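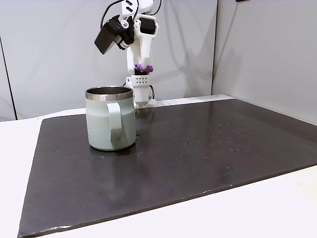

A sage-green mug on a dark board, with a white robotic arm behind it.

The Tilelura 401 is a single-cylinder motorcycle built in small numbers by Ezeani Motor Works of Tarnham. It was sold both as a complete machine and as a rolling chassis for custom builders, who made up most of its early customers. The name refers to the displacement of the original engine, which measured 401 cc. A later version with a larger bore displaced 427 cc but kept the same model name on its registration papers, a source of some confusion among owners and parts suppliers.

Background

Ezeani Motor Works began as a repair shop handling older British and Japanese singles. Its founders, Obinna Ajayi and Nneka Lawal, had built several one-off street trackers for customers before deciding to make a frame of their own. Ajayi did most of the fabrication. Lawal, a former toolmaker, designed the jigs and ran the machine shop.

The first frame was made for a customer who supplied his own engine and never took delivery. It was finished as a demonstrator and shown at the Ernden custom meet in November, where it drew enough orders to justify a short production run. Arif Pangaribuan joined the firm soon afterward to handle engine development.

Design

The 401 uses a tubular steel cradle frame with a bolt-on rear section. Removing four bolts allows the seat loop to be replaced with a shorter or longer one, and the factory offered three versions. Rear suspension is by twin shocks. The fork is a conventional telescopic unit bought in from an outside supplier, with the fork yokes machined in Tarnham.

The engine is an air-cooled, two-valve single with a chain-driven overhead cam and a five-speed gearbox. Output was quoted at 30 horsepower for the original version. Pangaribuan favored a heavy flywheel, which gave the engine a slow, even idle and made it easy to ride at low speeds, though road testers complained that it was reluctant to rev. Ignition is electronic. A kickstarter was standard, and an electric starter was added as an option in the second production batch.

The fuel tank holds 9 liters. It is narrow at the rear and has no seam along its lower edge, a detail that required each tank to be hand-finished. Tanks from the first batch are prone to cracking near the front mount, and most have since been repaired or replaced with the later pattern, which has a rubber-bushed mount and a thicker tunnel.

Production history

Machines were assembled in batches as orders came in. Early examples have a drum rear brake and a speedometer mounted on the left side of the headlight bracket. From the second batch on, a disc was fitted at the rear and the speedometer moved to the center.

The 427 cc engine was introduced in response to requests from builders who wanted more torque for two-up riding. It has a different cylinder, piston and head gasket but shares its crankcase with the smaller unit, and many older machines have been converted. Converted engines can be identified by the blank space on the cylinder base where the factory would have stamped a batch letter.

Complete motorcycles were dropped from the price list after the firm moved to smaller premises. Frames, yokes and tanks remained available to order. A notice to owners dated 9 January 2023 stated that engine parts would be supplied from existing stock only, and that the cylinder head tooling had been retired.

Custom use

The bolt-on rear section made the 401 popular with builders, and few machines survive in original form. Common changes include a 19-inch front wheel, a solo seat and the removal of the airbox. The last of these usually calls for a larger main jet.

One of the better-known examples is a hardtail built by Tolera Hadgu, who cut away the shock mounts and welded in a rigid rear triangle. Ezeani later sold a bolt-on rigid section based on his dimensions. Garba Akande raced a lightly modified 401 in vintage-style flat track events at Ernden, using the short seat loop and a high-level exhaust.

Identification

The frame number is stamped on the right side of the steering head. The engine number is on the left crankcase half, below the cylinder. The two numbers did not match when the machines left the works, so a mismatch does not indicate an engine swap.

See also

Street tracker
Hardtail
Single-cylinder engine
Flat track racing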